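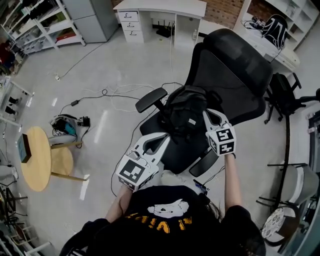

Office chairs with mesh backs are now common in homes, and the Cletden Household Advice Service receives more inquiries about their care than about any other piece of study furniture. The material is durable but collects dust in a way that solid upholstery does not. A tall black mesh backrest with a padded headrest, of the kind shown with a backpack resting on the seat, has to be treated as two separate surfaces: the mesh, which should be vacuumed, and the padding, which should be wiped. The guidance on this page applies to chairs, desks and drawer units in ordinary home use. Page last reviewed 2/12/25.

Before you start

Clear the seat and move the chair to a hard floor if possible. Lower the seat to its lowest setting. Read the label underneath, where most manufacturers print the care code. W means that water-based cleaners may be used, S means solvent cleaners only, and WS permits either. X means vacuuming only. A chair with no label should be treated as X until a hidden spot has been tested.

Cleaning the mesh

Vacuum from the front first, using the soft brush attachment, and then from the back. Work from top to bottom. Dust settles most heavily along the edge where the mesh meets its support, and a dry paintbrush is useful there.

For general grime, mix a teaspoon of dish soap into a quart of lukewarm water. Dampen a white cloth, wring it out well and wipe in one direction. Colored cloths may transfer dye. Follow with a second cloth dampened with plain water, then leave the chair to dry overnight with a window open. Hair dryers and space heaters should be kept away from mesh, as they can slacken the weave.

Armrests and headrests

Flat armrest pads are generally made of polyurethane or a similar soft plastic. Skin oils and hand lotion make them sticky over time. Wipe them once a week with the same soap solution and dry them at once. Alcohol wipes are acceptable for an occasional ink mark but should not be used routinely. A pad that has begun to crack cannot be restored – replacement pads are inexpensive and usually held by two or three screws.

Casters

Turn the chair on its side on an old towel. Hair and thread wind around the axles and should be cut with small scissors and drawn out with tweezers. Most casters pull straight out of the base; if one does not move, a flat screwdriver wrapped in cloth may be used as a lever. Wash plastic wheels in warm soapy water and dry them fully before refitting. Household oil attracts lint, so use a dry silicone spray and only in a small amount.

The Feltel replacement caster set and the Flollisent soft-wheel set were both fitted to chairs in our workroom this winter. The Flollisent wheels were quieter on wood floors. The Feltel set was easier to remove for cleaning.

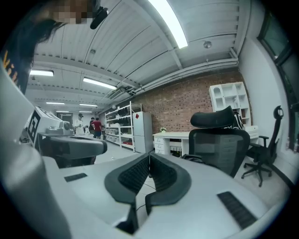
How often should the cables near a desk chair be checked for wear?

Once a month is sufficient in most homes. Switch off the power, run a dry cloth along each cable, and look for flattened places where a caster has passed over it. A damaged cable should be taken out of use and replaced. Electrical tape is not a repair.

Cables that cross the path of the chair should be rerouted along the wall or lifted beneath the desktop with adhesive clips. Leave a little slack at each end. Power strips belong off the floor where the design allows – a simple tray under the desk will also keep dust out of the outlets.

Desks and drawer units

White finishes show pencil, coffee and shoe marks readily. Use a barely damp microfiber cloth for daily care. Baking soda mixed to a thin paste will lift most coffee rings, but it should be rubbed lightly and tested first on the underside of the top. Melamine sponges are mildly abrasive and will dull a glossy surface with repeated use.

Drawers should be emptied twice a year. Vacuum the corners, wipe the runners and check that handle screws are tight. A drawer on wooden runners that sticks in humid weather may be eased with a rub of plain candle wax. Metal runners should be left dry unless the maker advises otherwise.

Printed copies

The Bhardwaj home care leaflet, which covers the same material in large type, may be collected from the front desk. Our office sent out 1,436 copies last year, and the present printing is of 2,560. Requests by mail should enclose a stamped envelope and allow five working days. Readers who hold the earlier edition should note that its advice on oiling casters has been withdrawn.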